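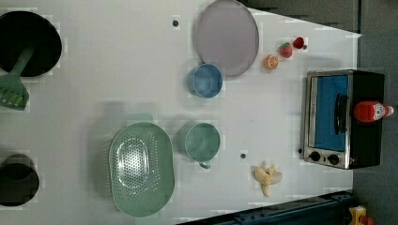
Gallery: two months with the Filtach tabletop arm kit
Posted by Reet Vaher, 20/07/2018

I've had the Filtach on my desk since the spring and people keep asking me what it's like to live with, so I've put the gallery page together at last. It's a small robot arm sold as a kit, with a training program called Verngate that runs on an ordinary laptop. You guide the arm through a job by hand, it records what you did, and after enough goes it has a try on its own. That's the pitch, anyway. I paid for mine (well, half of it, my brother Camacho-fund chipped in, as we call the jar where the shop takings go) and the makers haven't seen a word of this before you have.

I've been using kitchen jobs for nearly all of it. Plates, cups, toy food, that kind of thing. The kit comes with a set of coloured blocks and a little tray to sort them into, and you'll be bored of those by the first evening. A kitchen table is much better value! Everything is a different shape, some of it is slippery, and you find out very quickly what the gripper likes and what it doesn't.

There's one picture in this lot, the big one at the top, and the notes go with it. I'll add more as I get round to them.

The layout

I've called this one Table Three in my notes. White top, the oven on the right, the big pan and the pot over on the left, and the smaller stuff spread out between them. I like to have a fair bit of clear white between things while Verngate is learning, and then push them closer together once it's got the idea. When I started I had the lot bunched up like a jumble sale and the arm spent its whole time nudging one thing into another.

Plate and cup

The lavender-grey plate is my favourite thing to test with and also the most annoying. It's wide and the rim is only slightly raised, so the fingers have to come in low and level. The blue cup is next to it for a reason you'll know if you've ever cleared a table – you have to move the cup before you can get at the plate. Teaching the order took me far longer than teaching the movement. I did over 300 goes in June and it was only near the end that it stopped going for the plate first.

The fruit (and the tomato)

Orange half, strawberry, small tomato, and a peeled banana further down on its own. The strawberry and the tomato are both red and close together, and that's a proper test of the camera side of things. Verngate lets you type a name for each item when you record, and I was lazy and called them both "red" for a week. Don't do that. Once I'd gone back and named them properly it got much better at telling them apart, though it still has a wobble now and then in the evening when I've got the lamp on.

The banana is a pain, with all those strips of peel splayed out. The arm can pick it up by the middle most of the time. By the end, hardly ever.

Colander and green mug

Putting fruit in the colander is the job I show visitors. The colander is oval and pale green, and it's a nice generous target, so even a slightly clumsy drop will land in it. The mug is harder work. My arm will take it by the rim quite happily but I wanted it to go for the handle, and that means it has to notice which way the handle is pointing. I turn the mug between goes so it can't just learn one spot. I'd say it's right more often than it's wrong now, which is good enough for me and probably not good enough for a café.

Pan, pot and spatula

The black frying pan is too heavy for the Filtach to lift and the manual says so quite plainly, so it's there as something to put things into or take things out of. The spatula I use for "take the spatula out of the pan and lay it on the table". Long thin things are awkward because they swing, and you want to grip them near the balance point. The first version of the gripper pads let it slip round every time. The newer pads, which I had to buy separately from Brolcombe for 14 pounds, are much grippier and I think they should be in the box from the start.

Oven and ketchup

I love the little oven. The door has an upright handle and the inside is bright blue, and opening it is the only job I've tried where the arm has to pull in a curve. It took me three evenings to get a clean recording, mostly my own fault for rushing. The ketchup bottle lies on its side on top, and bringing it down to the table is a good one to try early on – it's a big easy shape in a strong colour, and you'll feel very clever.

What I'd tell a friend

The kit is 700 pounds with Verngate included for the first year. It's a lot of money for something that puts a toy strawberry in a colander, I do know that. But I've learnt more from it than from any course I've been on, and the support people answer emails the same day. My moans are the pads, the rather short power lead, and the way Verngate saves every recording under a number, so that I'm now looking for "go 147" in a list with no other clues.

If you've got one too, send me your table layouts and I'll try them on mine. Next on my list is stacking the cup inside the mug, or the mug on the plate if the cup won't fit. I'm also waiting on a second set of pads.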